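The Long Way to Hang Up a Hat
At Jaltwood, a student robotics club has traded its trophy case for a coat rack. I went to find out whether anyone was learning anything.

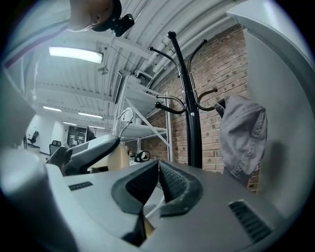
The first thing I asked Keyvan Arabzadeh was how many robots the club had built this year. "None," he said, and went back to untangling a strap.

Arabzadeh runs the after-hours robotics program at Jaltwood, a small technical college that rents part of a brick building put up in 1821 and patched ever since. Five years ago his students were bolting together wheeled machines and driving them into each other for the Vala Cup. They were good at it. They brought home plaques. Now they spend their evenings holding grippers by the handle and picking up household objects, over and over, while cameras record what their hands do. The recordings go into a training set, and a model learns from the training set. In theory, a robot arm that has never met a hat will someday know what to do with one.

I have covered enough school technology to be wary of the phrase "in theory." I have watched tablets arrive by the crate and leave by the dumpster. So I sat through three sessions in February, and I kept wondering whether I was watching an education or a shift.

The work is plain. A student takes a cap off a hook, sets it down, picks it up again, and hangs it back. Then the student does it again from a different angle. The target for each task is 100 clean recordings. A dropped cap spoils one. So does a hand that wanders in front of the lens, or a student who gets bored and rushes, and there is a fair amount of that by the second hour.

Tianyou Qin, a second-year, is the club's fastest collector and also its loudest critic. She came to Jaltwood to design mechanisms. "I know a lot about hats now," she told me. She has a notebook full of complaints about the fingers, mostly about how they meet soft cloth at the tip, and she has sketched four replacements. Two have been printed. Neither has been tested, because testing would interrupt the recording schedule.

That schedule is where my doubts settled. The club's gear is on loan from Bristeck, a local automation firm, and in exchange Bristeck gets a copy of everything the students record. Arabzadeh showed me the agreement without my having to ask twice, which I appreciated. It runs 4 pages. It covers breakage, insurance, and storage in some detail. It says very little about what students get, beyond "exposure to current industry practice."

Arabzadeh doesn't think that is a bad deal. The old competition robots, he says, taught students to drive with a joystick and to argue with referees. "They could win the whole thing and never ask how a machine would decide anything by itself." His students now read papers. They train a small model of their own, nicknamed Saxena, on the club's recordings, and they see exactly how badly it does.

I saw it too. On my last evening they ran Saxena on a borrowed arm. It approached the cap with great confidence and closed on the air beside it. It tried again and got the brim. The room cheered, the cap fell, and a long conversation started about whether the trouble was the camera angle or the way half the club grabs from the left.

That conversation was the best thing I heard in three visits. Qin led it, at a whiteboard, and it went on for 40 minutes past closing. Nothing from it was recorded, and nothing in the Bristeck agreement calls for it.

Arabzadeh says he wants to set aside 1 evening in 4 next term for student designs, Qin's fingers included. He hasn't told the company yet. When I asked Qin if she believed it would happen, she shrugged, picked up a gripper, and asked if I minded moving my chair.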